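Atley Mail and Parcel Center
Quarterly progress report to the Chettiar Fund
Submitted by Narayanan Hegde, Project Manager
22 Jan 2019

1. Purpose

This report covers the second quarter of the parcel handling grant. It sets out what was done at the Atley center, what was not done, and what we are asking the Fund to approve.

2. Work completed

The dock schedule has been rewritten. Inbound trailers now arrive in fixed windows, and the evening dispatch to the delivery branches leaves from the north doors only. Supervisors reported fewer trailers waiting in the yard, although the week of heavy snow makes a fair comparison hard.

Address correction has moved to the new Volance software on all day shift stations. The night shift still uses the old system because two of its terminals could not run the update. Replacement terminals are on order.

We trained 77 clerks and mail handlers on the revised rules for damaged and undeliverable parcels. The training was one paid session per person, held during normal shifts. A further 20 employees, mostly on nights, still need to attend.

The peak daily volume for the quarter was 3980 parcels. All of them were cleared before the last dispatch, but the center used overtime to do it. Overtime is the one budget line that is over plan.

3. Equipment and contracts

The Prudix contract for scanner maintenance was signed at the start of the quarter. Response times have been acceptable for hand scanners and poor for the overhead unit at the parcel belt. That unit was out of service twice – once for a full shift – and parcels had to be scanned by hand. We have written to Prudix and have asked for a named technician.

The loose-load container purchase is complete. The containers were delivered with the wrong casters, which the supplier replaced at no charge.
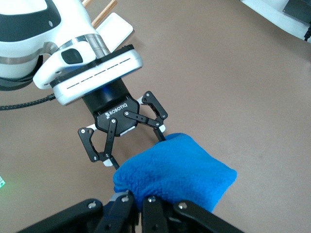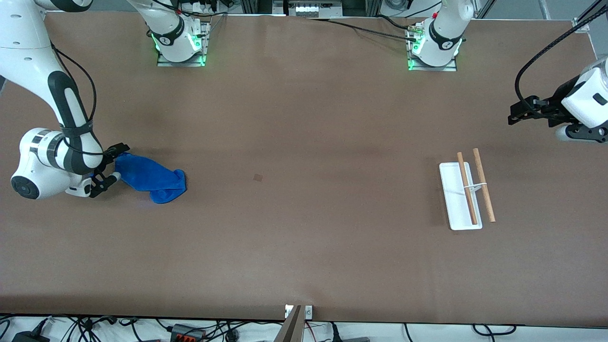

Robot arm and gripper (first photo); work table with two arms (second photo).

4. Delayed items

The missent mail count was planned for this quarter and did not take place. The clerk assigned to it was moved to the dock during peak season and has only now returned. We will run the count over two full weeks so that both the regular and the alternate carrier schedules are included.

The new floor markings between the belt and the staging lanes are half done. The contractor needs the area clear overnight, and that was not possible in peak season.

5. Budget

Spending is within the approved total. Savings on training materials cover part of the overtime overrun, and we propose to cover the remainder from the unspent travel line. No new money is requested.

6. Decisions requested

Approval to move the unspent travel funds to overtime.
Approval to extend the missent mail count into the next reporting period, with results due in July.

7. Next quarter

Finish the floor markings. Install the night shift terminals and move that shift to Volance. Complete the remaining training sessions. Meet with Prudix on the overhead scanner and report the outcome to the Fund in writing.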